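Two grippers, one notebook

I've been putting off the page-turning test since January, mostly because paper is horrible stuff to pick up. But the Tunosent fingers finally arrived, so I cleared an evening and put them up against the Kälin pair I've been using all along. Both arms are on the front rail, same controller, same settings, and the job is to get hold of the edge of a notebook page.

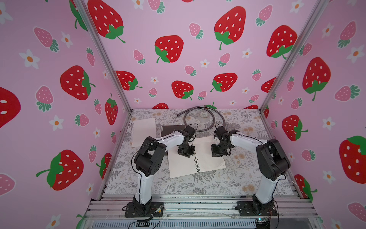 I gave each gripper a proper go, eight tries at a time, and changed the closing force in between. Too gentle and the page slides out. Too firm and you get a crease (my poor notebook!). The wrist cameras earn their keep – I can line up the gap between the fingers with the edge of the paper far better than I ever could from the overhead view. 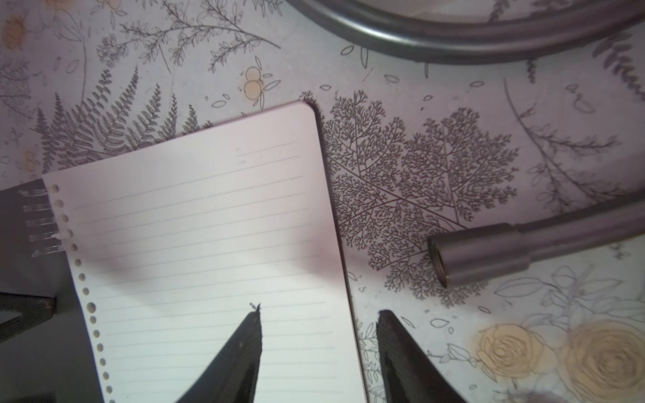 Drevura, June 19, 2022

Had a second go after a night's sleep. Almost 374 grams of gripper on the end of a small arm does make it sag a bit, so I nudged the wrist up by 6 mm in the controller and tried again. Much happier! I still think the Tunosent tips are a touch fat for single sheets, but they're lovely on covers. 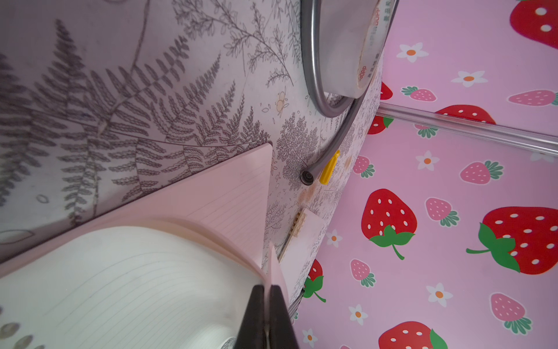

What I'm changing next

Thinner tips, and a slower close for the last 2 mm. I also want to try the Grukemetti controller, if I can get it talking to both arms at once.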